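Where Does a Country's Money Come From, and Who Decides How to Spend It?

Have you ever had pocket money that you knew you should save, and then spotted something in a shop window that you really, really wanted? Governments have that problem too, only their pocket money is enormous and millions of people have an opinion about the shop window.

The plan a government makes for its money is called a budget. Families make budgets, clubs make budgets, and your school has one as well. A country's budget is the biggest of them all, and it can run to so many pages that it has to be printed in several fat books. Luckily the ideas inside are not so hard, and we are going to take our time and go through them one by one.

Let's imagine a small island country called Kirnetti. It has a capital city, Plimar, with a harbor and a parliament on the hill, and a farming town called Mandagi on the other side of the mountains. The money there is called the kest, and the person in charge of looking after it is the finance minister, Dimas Siregar. (A minister in a government is somebody who has been given one big job to look after. It's a different sort of minister from the one you might meet in a church!)

Where the money comes from

Most of the money a government has comes from taxes. A tax is a bit of money that people and businesses must pay toward the things everybody shares. When a fisherman in Plimar earns money from selling his catch, a slice of what he earns goes to the government. When you buy a toy, there may be a little extra included in the price, and that goes to the government too. So even children help to pay tax sometimes, without ever filling in a form.

Let's say that in Kirnetti there is a tax of 10 percent on things you buy in shops. Percent means "out of every hundred," so if a T-shirt costs 20 kests before tax, you add 2 kests and pay 22 at the counter. The shopkeeper keeps the 20 and sends the 2 along to Mr. Siregar's office. Two kests doesn't sound like much, does it? But think of all the shirts and bicycles and birthday candles that get sold on a whole island in a year, and you can see how it piles up.

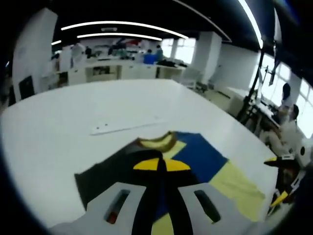 Clothes are one of the many things people may pay a sales tax on.

Not everything has to be taxed the same way. Some countries leave the tax off bread and milk, so that families without much money can buy food more easily. Others put a bigger tax on things like cigarettes, partly to bring in money and partly because they would like people to buy fewer of them. People argue about these choices a great deal, and you may well have heard some of that arguing on the radio at breakfast.

Where the money goes

Now for the spending. Governments pay for schools and teachers, hospitals and nurses, roads, bridges, firefighters, judges, and the coast guard. They also give money straight to people who need help, such as people who are too old or too ill to work, or parents who have lost a job. That kind of help is often called welfare, or a benefit, or a pension, depending on where you live and who it is for.

Suppose the government of Kirnetti decides to spend its money like this. Out of every 100 kests, 30 go to hospitals and doctors, 20 go to schools, 20 go to pensions and benefits, 10 go to roads and harbors, and 8 go to paying back money it borrowed in the past. The last 12 are for everything else, from the police to the parks. If the people of Mandagi want a new bridge over their river (and they do, they have been asking for years!), the money has to be found somewhere in that list, or else the government must raise a tax or borrow.

What if there isn't enough?

If a government spends more in a year than it collects, the gap is called a deficit. To fill the gap it borrows. It usually does this by selling something called a bond, which is a kind of promise on paper or on a computer. You lend the government your money now, and it promises to give it all back on a certain date, with a bit extra for your kindness in waiting. The bit extra is called interest.

All the borrowed money that hasn't been paid back yet is called the national debt. Having some debt isn't always bad. A bridge can be used for many years, so it can be quite fair for the people who cross it later to help pay for it. But if the debt grows and grows, more and more of each year's money is used up on interest, and there is less left over for the schools and the nurses. Lenders may start to worry as well, and ask for more interest before they will lend again. You would probably do the same with a friend who already owed you a lot of lunch money.

Who gets to decide?

Mr. Siregar can't just spend the money however he likes. Once a year he stands up in parliament and reads out his plan, in a speech that can go on for a very long time indeed. Then the members of parliament, who were chosen by the voters, ask questions and argue about it. Ridwan Goh, the member for Mandagi, will certainly stand up and talk about that bridge. Somebody else will say that the hospital needs a new roof first. In the end they vote, and if most of them say yes, the budget becomes law.

The newspapers join in too. In Kirnetti there is one called the Kestska, and its reporters read all those fat books and tell everyone what they found. There are also people called auditors, whose job is to check afterward that the money was spent on what it was meant to be spent on. If money for school desks was used to buy somebody a fancy car, the auditors are the ones who should notice.

Words to remember

Budget: a plan for what money will come in and how it will be spent.
Tax: money that people and businesses must pay to the government.
Deficit: the gap when more is spent in a year than comes in.
Bond: a promise to pay back borrowed money on a certain date.
Interest: the extra money paid for borrowing.
National debt: all the money a government has borrowed and not yet paid back.

Something to try at home

Take 20 dried beans or buttons and pretend they are all the money your own country has for a year. Write "schools," "hospitals," "roads," "pensions," and "paying back debt" on five scraps of paper, and share the beans out between them. Now ask a grown-up or a friend to do the same without looking at yours, and talk about why your piles came out different. Then take two beans away and see which pile each of you wants to take them from.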